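22 September 2023

Bread notebook, entry on the Talpur flour. Dough mixed last night, baked this morning, toasted at noon. The claim on the sack is that it "toasts evenly to the crust." I have my doubts about anything a flour sack says on toasting. 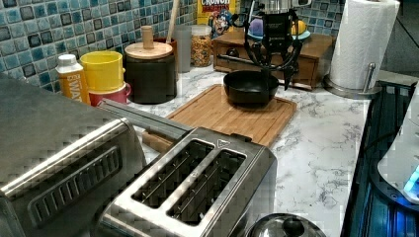
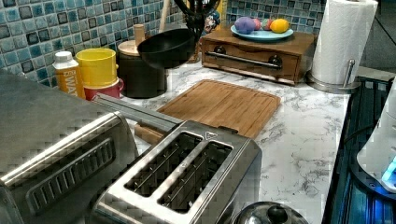 Toaster and bamboo board, the usual corner.

Recipe as before: 1000 g flour, same water, same salt, Jakard yeast. The Hesadcombe flour we used in January went under the same routine, so I can compare, up to a point. Different season, different kitchen temperature, and I didn't write the temperature down either time. My fault.

Baked 6 loaves. Crumb a bit tighter than Hesadcombe. Crust fine. Toasted slices from the middle of each loaf on setting 4, then again on 5 when 4 did nothing much. Color was patchy on both. Two people liked it better than the old bread, but they knew which was which, so I'm not counting that.

The Gekumia leaflet says a longer cold rest gives more browning. Maybe. They also sell the tubs for the cold rest. Will try 7 hours against overnight, same sack, and cover the labels this time.

Sack lot number is 3888, in case the next one behaves differently. Price is up again. At that money I'd want more than patchy toast.

To do: buy a thermometer for the shelf, cut slices with the guide, stop using the heel ends.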